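Takia Wrist Capture Kit

By Branwen Rosser
Updated November

Anyone who has tried to teach an arm to work in ordinary rooms knows how quickly the recording side of the job eats the week. The Takia is our answer to that, and I'm very happy to finally have a proper page for it. It's a small colour camera, a wrist bracket, a pair of textured fingers and the recording software that ties them together, all set up so one person can gather clean demonstrations in a real space – a bedroom, a kitchen, the back corner of an office – and have them ready for training the same afternoon.

The kit grew out of work Masanobu Nakajima was doing on policies that had been trained almost entirely at a lab bench. They were lovely at the bench. Then he'd wheel the arm into a furnished room and it would hesitate at every chair leg. What he needed was a lot more variety: different floors, different light, fabric, furniture placed where people really place it. So we made something that packs into one case and goes to where the furniture is.

What the camera sees

The camera sits behind the fingers and keeps both of them in view through the whole episode. We tried a few mounts before settling on this one, including a side bracket that gave a prettier picture and worse results. With the fingers always in the same part of the view, the model gets a steady reference for where the hand is relative to everything else, and the person reviewing can judge an approach at a glance.

Close quarters are my favourite test of this. Getting the fingers into the space between a bedside table and a bed sounds like nothing at all, but there's a curved wooden side on the left, soft bedding hanging on the right, thin table legs low down and a wall at the back. A camera up on a mast loses most of that. From the wrist you keep the floorboards, the fingertips and the edges that matter. 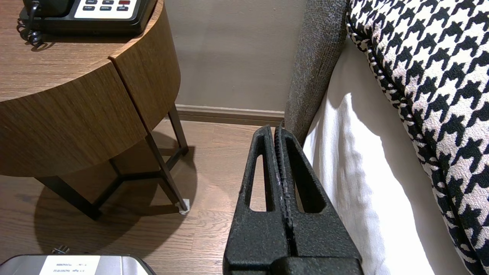
How many demonstrations do you need before a new task is worth training on?

We suggest 80 good episodes for a single reach or pick in one room, and more once you add rooms or objects. Fewer can work if your base model already knows the arm, but spread them out: change the starting pose, open the curtains, shift the target over a bit. Eighty recordings from the same starting point will teach the arm that starting point very well and not much else.

Recording with it

You can drive the arm with the leader handle or by hand guiding, and the software treats both the same way. Press the foot pedal to start an episode, press it again to end it, hold it down to throw the take away. That last one was Leonie Danzer's idea and I'd now be lost without it! A bad take gets discarded while you still remember why it was bad, so you aren't sorting through it later with a cold cup of tea.

Each episode saves the video, joint positions, gripper opening and a short text label on one shared clock. You can type the label beforehand and reuse it, or set up a list and let the software step through it. We find the list is the better way to go for anything over an hour's work, as it keeps you from quietly favouring the easy tasks.

Reviewing is quick. Episodes line up as strips you can scrub through, and anything with dropped frames or a clock slip is flagged in the margin. On our own office set of 1,000 episodes the check flagged 34, and when Leonie went through those by hand she kept only a couple. Files export to the common open formats, with the labels intact.

The fingers

The standard pair is matte black with a coarse surface, and each finger has a long slot through it. The matte finish cuts down glare under bedside lamps and downlights, which used to confuse our older models terribly. The fingers are a wear part. A scuff here and there is fine and we'd sooner you kept training with slightly worn ones than swapped them halfway through a set. If you do have to change a pair, note it in the session log – the field is there for that – and record a few extra episodes with the new ones.

Softer fingers for glassware and the like are made for us by Mavemon and fit the same mount.

Setting up

Konrad Lüthi timed himself from closed case to first episode and got it down to 63 minutes, including calibration and moving a chair. Allow longer the first time. You'll want a power point within reach, enough floor for the arm's base and somewhere to set the laptop where it won't end up in every shot (mine always does).

Calibration uses the printed card in the lid. Do it again if the bracket has been knocked, or after a long drive.

In the case

Wrist camera and bracket
One pair textured fingers, one spare pair
Leader handle
Foot pedal with 3 m cable
Calibration card
Cables, hex keys and a roll of cloth tape

The recording software is a download and runs on Linux. Arms we support at the moment are the two current Rathore models, and Fabian Kuster is working on an adapter plate for the older one. Write to him if you have one of those and would like to try the plate early; he's keen to hear which tasks you're recording and what your rooms are like.

Related items

Cirkadeck rolling base for single arms
Mavemon soft finger set
Takia spare calibration cards, pack of four
Rathore adapter plate (in testing)
Guide: writing task labels your model can use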